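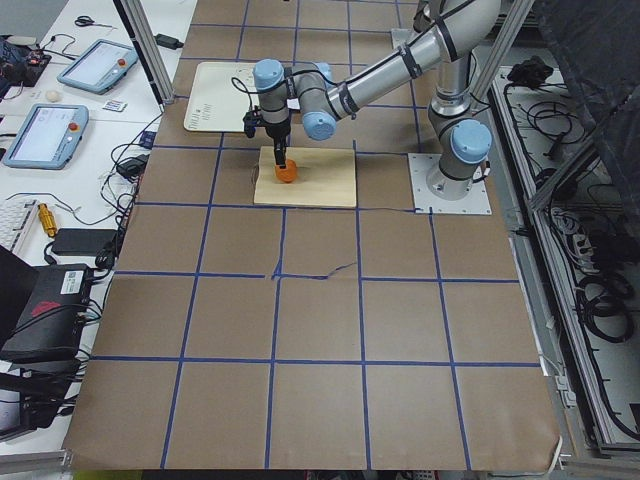
Our table at the Kemeys robotics club, gripper on the orange piece.

How do you keep a paper-and-tape grid accurate for a student arm project?

Asked by Lucero Ñahui
December 13, 2025
2651 views

Hi everyone! I'm in my second year with the club and we're having a blast with our entry for the Drerna student challenge. The task sounds easy until you try it: the arm has to pick up a small round part from a marked cell, put it down on a wooden board, then pick it up again and take it home. Points for speed, points for landing close to the center, and a big penalty if the part rolls off.

We covered the whole table in brown kraft paper and laid out a grid with blue tape. The idea was that we could call out a cell ("put it two over from the board") and the programming kids and the hardware kids would finally be talking about the same spot. That part works great! I'd recommend it to anybody.

The trouble is that the grid isn't very true. One of the middle lines has a bend in it, the paper curls up along the front edge, and I'm pretty sure the whole sheet creeps when people lean on it. We teach a point on Monday and by the end of the week the arm comes down a little to one side of where we want it. I can't tell if it's the paper moving or the arm's zero drifting or us being sloppy with the pendant.

So, two things:

Is there a better way to lay out a grid without drawing on the table? (We share it, so no marker and no screws.)

And how do you check whether it's the paper or the robot?

We have 45 minutes per session after setup, so nothing that eats the whole afternoon please. Thank you!!

Share 4 · 3 comments

2 Answers

Answered by oldbenchdog

Love this project. I helped with a high school team for a long time and we went through every version of the paper table you can think of.

First, stop using the tape as your measurement. Tape stretches when you pull it off the roll, then it relaxes, and that may well be where your bend came from. Keep it for what you're already using it for, naming cells, because it's excellent for that. Get your real positions from something that can't move relative to the arm.

You already have a mounting plate on that table, so use it. Cut a long strip of stiff cardboard, butt one end against the edge of the plate, and mark the strip where the edge of the board should sit. Before every session you lay the strip down, slide the board up to the mark, tape the board at the corners, and go. It takes a minute. If you need the angle right too (you do), make the end of the strip a wide L so it sits against two sides of the plate.

To sort out paper versus robot, teach one point that has nothing to do with the paper. Put a dot of pencil on a scrap of masking tape, stick it right on the plate somewhere the arm can reach comfortably, and teach a touch point just over it. Then teach a second one over a line crossing on your grid. Run both at the start and the end of each session, nice and slow.

If the plate dot stays good and the grid crossing is off, your paper moved. If both are off, look at the arm: home position, loose gripper bolts, or somebody picked the wrong tool frame on the pendant. We lost a whole weekend to that last one once. And if the fingers land in a different place every single time with no pattern, check for play in the fingers themselves before you blame anything else.

For the curl, roll the paper backwards the night before and leave it with a rubber band on it. Then fold the front edge under the table and tape it from underneath. Pull it snug but don't drum it, or it will tear along a tape line when the weather gets dry.

One more thing. If any cables cross your work area, tape them flat or run them around the outside. A stray wire under the corner of a board will tip it just enough to make a round part wander.

Have fun with it, it's a great event!

Share 1 · 2 comments

Comment from Lucero Ñahui: The plate dot is such a good idea, we're doing it Monday! We do have a thin wire coming out from under a corner of the board, so I'm moving that first. Can the strip be foam board? We have tons.

Comment from oldbenchdog: Foam board is fine, just replace it when the end gets mushy.

Answered by terk_fan

We bought the Terkidness mat and never looked back. Stays flat, lines already on it. Not sure it comes in your size. There's also a Breken one but I haven't tried it.

also run your speed at 30 percent when you're teaching points, ours overshoots when it's fast. good luck!!

Share 0 · 1 comment

Comment from oldbenchdog: Second the slow speed. I'd still do the plate check with a mat, they slide too.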